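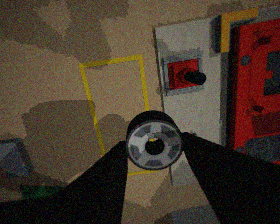 A simulated gripper above a tan floor, with a thin yellow outline marked to the left.

Najjar holds off Verketti to win a long, hot night at Amora

Irén Antal took her first win of the season at the Amora street circuit on Sunday night, keeping her Najjar in front through two safety car periods and a final stint on tyres that, by her own cheerful admission, had very little left to give.

Diệp Mạc was second for Verketti after starting on pole, and the two of them spent most of the last 30 laps close enough together that the crowd in the harbour grandstand hardly sat down. The gap at the flag was less than a second. Fallen had a car in third for the first time since the opening round, and you could hear their garage from the other end of the pit lane.

It was a lovely evening for it, too, once the heat of the afternoon had gone out of the concrete. Practice on Friday had been a scrappy business, with dust blowing in off the building site at turn four and several drivers taking trips down the escape road, so there was some worry that the race would turn into a procession with everyone frightened to leave the clean line. Happily, it didn't work out that way.

Mạc made the better start and had the race well in hand for the first third. He stopped on lap 22 for the harder tyre, which was what most people expected, and Verketti got him away again without any fuss. Najjar left Antal out, and for a few laps that looked like a mistake, with her times dropping away and the Fallen cars closing up behind. Then the first safety car came out for a stranded car at the hairpin, and she was able to make her stop and rejoin right on Mạc's gearbox.

“I'd love to say we planned it,” Antal said afterwards, still in her race suit and working her way through a very large bottle of water. “My engineer told me to hang on for two more laps, and then he said it again, and I was starting to get a bit short with him. I've apologised since.”

The pass for the lead came on lap 40, down the inside into the chicane. Mạc left her just enough room and no more, and they ran side by side all the way to the bridge before he had to give it up. He had a good look at getting the place back two laps later, and another after the second safety car, when a slow restart bunched up the top six – but each time Antal had the corner covered.

Mạc was gracious about it, though he plainly would have liked the bigger trophy. He said the car had been strong all weekend and that he had perhaps used a little too much of his tyres trying to get clear early on.

“She drove a beautiful race and I'd have done the same thing in her spot,” he said. “We'll go through it tomorrow and see where I could have been kinder to the rears. I think we had the pace. I just didn't have it in the right place.”

The stewards looked at the move into the chicane and took no action. They did hand a 6-second penalty to the second Verketti for leaving the track and gaining a position at the hairpin, which dropped that car from fifth to eighth and will sting a bit in the teams' standings. Verketti said on Monday morning that it would not be asking for a review.

For Fallen, the podium is a welcome reward after a winter of upheaval and a spring in which the car hardly finished. The team brought a new front wing and a revised floor to Amora, and while they were careful not to promise too much, the people in the garage looked a good deal happier than they did a month ago. They expect to have a second set of the new parts ready for the next round, so that both cars can run in the same trim.

Organisers were pleased as well. The temporary stand by the harbour, with its 1,372 seats, was full for the first time since the race moved to its evening slot, and the late trams were packed well after the podium party had wound up. Road closures around the waterfront are being lifted in stages, and the bridge should be open to traffic again by Tuesday evening.

Antal now goes to the top of the drivers' table, with Mạc second and still very much in touch. The championship finishes in November.

Posted 21/09/2026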